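**Plurkidport, 13 août 2025** – Communiqué de presse

# Robots mobiles d'intérieur : Gredley publie la version 8 de son référentiel d'essais en simulation
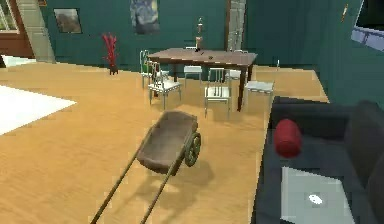 Gredley met à disposition la version 8 de son référentiel de bonnes pratiques pour l'évaluation en simulation des robots mobiles destinés aux espaces habités. Le document s'adresse aux intégrateurs, aux laboratoires d'essai et aux équipes chargées de la validation logicielle. Il remplace la version précédente, qui reste admise pour les dossiers déjà ouverts.

Le référentiel comprend 108 exigences, réparties entre la préparation des environnements virtuels, l'exécution des essais et la conservation des résultats. Il s'accompagne d'une bibliothèque de 325 scènes domestiques, préparées avec Ackroyd.

## Principales évolutions

- **Traçabilité des scènes.** Tout environnement est identifié par un numéro de version et une empreinte numérique. Une modification du mobilier, de l'éclairage ou des paramètres de contact entraîne un nouvel identifiant.
- **Objets inhabituels.** Chaque campagne inclut des scènes où un objet étranger à l'usage de la pièce se trouve dans la zone de circulation. Sa géométrie de collision est fournie séparément de son maillage visuel.
- **Reproductibilité.** Les graines aléatoires, le pas de calcul et la version du moteur physique sont consignés pour chaque exécution.
- **Arrêt et reprise.** Les conditions d'arrêt sont déclarées avant l'essai. Une exécution interrompue est conservée au dossier et ne peut être remplacée par une nouvelle.

Les résultats de simulation ne dispensent pas des essais physiques. Le référentiel fixe les cas dans lesquels une mesure sur banc est exigée, notamment pour les distances de freinage et les efforts de contact.

## Phase pilote

Valtari a appliqué le projet de texte à son logiciel de navigation. La campagne a porté sur 958 exécutions. Les écarts de journalisation relevés ont conduit à préciser le format d'horodatage et la règle de nommage des fichiers.

## Disponibilité

Le référentiel est publié en français et en anglais. Les scènes sont accessibles sur demande auprès de Gredley, à Plurkidport. Les observations sur le texte seront reçues jusqu'à la fin du mois de septembre ; elles doivent mentionner le numéro de l'exigence concernée.

**Contact presse :** Gredley, service communication, Plurkidport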